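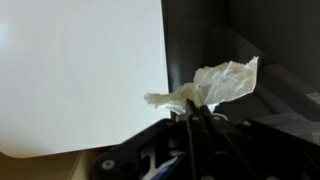
Papel de seda blanco Yorath, arrugado. A la izquierda, panel blanco de esquina redondeada.

Papel de seda blanco Yorath para relleno y envoltura

Referencia 3108 · Distribuye Undex

Descripción

El Yorath es un papel de seda blanco sin impresión, pensado para envolver piezas delicadas y rellenar los huecos de una caja. Se vende en hojas sueltas, planas, apiladas dentro de una funda de cartón. Sirve para vajilla, cristal, bisutería, calzado, ropa plegada y figuras de cerámica. También lo compran floristerías y tiendas de regalo, que lo usan como primera capa debajo de un papel más grueso.

Es un papel fino y flexible. Al arrugarlo forma muchos pliegues pequeños y coge volumen, y una hoja suelta llena bastante más espacio del que parece cuando está doblada. Para piezas que pesan más que una taza conviene usar dos o tres hojas juntas, o combinar el papel de seda con cartón ondulado en el fondo de la caja.

Formatos disponibles

Paquete de 100 hojas. Para tiendas pequeñas y uso doméstico.
Caja de 999 hojas. Para talleres y almacenes con envíos diarios.
Caja surtida con dos medidas de hoja, solo por encargo.

Todos los formatos salen del almacén de Widirgate. El paquete pequeño se puede recoger también en el mostrador de Brernulgate, de nueve a dos.

Modo de empleo

Para rellenar: tome la hoja por el centro, levántela y deje caer las esquinas. Cierre la mano sin apretar. Si se comprime demasiado, la bola queda dura y pierde la capacidad de ceder con el golpe. Coloque las bolas primero en las esquinas de la caja y después alrededor del objeto. Al cerrar la tapa debe notarse una ligera resistencia.

Para envolver: extienda la hoja sobre una mesa seca y limpia, ponga el objeto en diagonal y lleve las puntas hacia el centro. Las asas, los picos y las tapas se envuelven aparte con una hoja propia. No use cinta adhesiva directamente sobre dorados ni sobre esmaltes antiguos.

Para ropa: introduzca hojas ligeramente arrugadas en mangas y hombros y una hoja lisa entre cada doblez. En zapatos y bolsos, el relleno debe llegar a la punta o al fondo sin deformar el material.

Conservación

Guarde las hojas en horizontal, dentro de su funda, en un lugar seco y sin sol directo. El papel absorbe humedad con facilidad y, una vez ondulado, ya no se desliza bien en la pila. Las hojas usadas se pueden alisar con la mano y emplear de nuevo como relleno, aunque para envolver recomendamos hojas nuevas. Si están limpias y sin cinta, van al contenedor de papel.

Usos no recomendados

No está destinado al contacto con alimentos húmedos o grasos. Tampoco sirve como filtro, como paño de limpieza ni como protección única para botellas llenas. Para láminas enmarcadas, cubra el cristal con cartón antes de poner el papel.

Opinión de clientes

«Lo gasto en el taller para mandar cuencos y platos de postre. Dos hojas por cuenco y una bola en medio. El paquete pequeño se me queda corto en septiembre, así que ahora pido la caja grande.» Rania Ragab

«Buen papel, blanco de verdad. La funda podría abrirse mejor por el lado corto, yo la corto con cúter.» Nipon Onsri

Preguntas frecuentes

¿Tiene cara y envés?
Una cara es algo más lisa. Para el relleno da igual. Al envolver, solemos dejar la cara lisa hacia dentro.

¿Se puede imprimir o sellar?
Admite sello de caucho con tinta de secado rápido. Ponga una hoja de borrador debajo, porque la tinta traspasa. Undex no ofrece impresión por encargo en esta referencia.

¿Lo hay en otros colores?
La gama Yorath solo se fabrica en blanco. El papel de seda en crudo tiene la referencia 2313 y es algo más rígido.

¿Aceptan devoluciones?
Sí, de paquetes sin abrir. Las cajas surtidas hechas por encargo no se pueden devolver.

Pedidos

Indique la referencia, el formato y el número de paquetes. Los pedidos recibidos antes de las doce del mediodía se preparan en la misma jornada. Para cantidades superiores a diez cajas, pida presupuesto al almacén de Widirgate e indique si dispone de muelle de descarga.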